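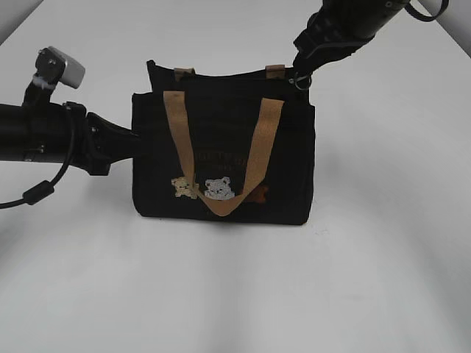

Ildikó Szalai
Bag repairs and care, Zastmont workshop

Last updated: June

Cleaning and reshaping a black canvas tote

This method suits a flat-bottomed black tote with tan webbing handles and appliqué on the front, such as a row of bear faces. It uses cool water and very little soap. Check the care label first; if it rules out water, stop after step 2.

1. Empty the bag and stand it on a clean white table. Pale surfaces show up lint and any dye that rubs off.

2. Let the front handle hang down over the panel. Brush the black fabric from the rim to the base with a soft clothes brush, then lift the handle and brush the part it was covering. Go along the side seams with the tip of the brush – grit collects there and wears the stitching.

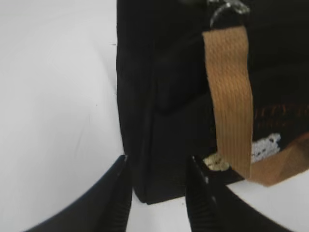
Keep the strokes short near the base, where the fabric tends to bunch. Take off any clip or charm that can be detached and clean it separately.

3. Test for dye. Press a damp white cloth on an inside seam for two minutes. If black comes off, use dry brushing only.

4. Mix 2 ml of mild liquid soap into about 500 ml of cool water. Wring the cloth out well and wipe the webbing along its length. Do not scrub across the weave.

5. Dab around the appliqué with a second cloth and plain water. Soaking can pucker the stitched edges.

6. Trim loose threads with small scissors. Leave a short end – pulling a thread may open the seam. Lift lint out of pocket openings with tape wrapped round a finger.
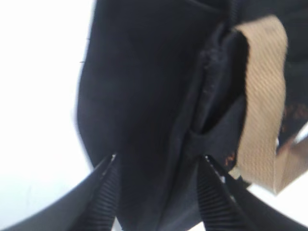 Drying and reshaping

Pack the bag with white towels until the corners fill out. Untwist both handles and lay them flat against the panels. Dry away from direct heat, and change the towels once they feel damp. Soft creases can be steamed from the inside, with the nozzle kept clear of the appliqué.

Related guides
Replacing a worn webbing handle
Removing lint from dark fabrics
Storing canvas bags over winter
Stitching down a lifted appliqué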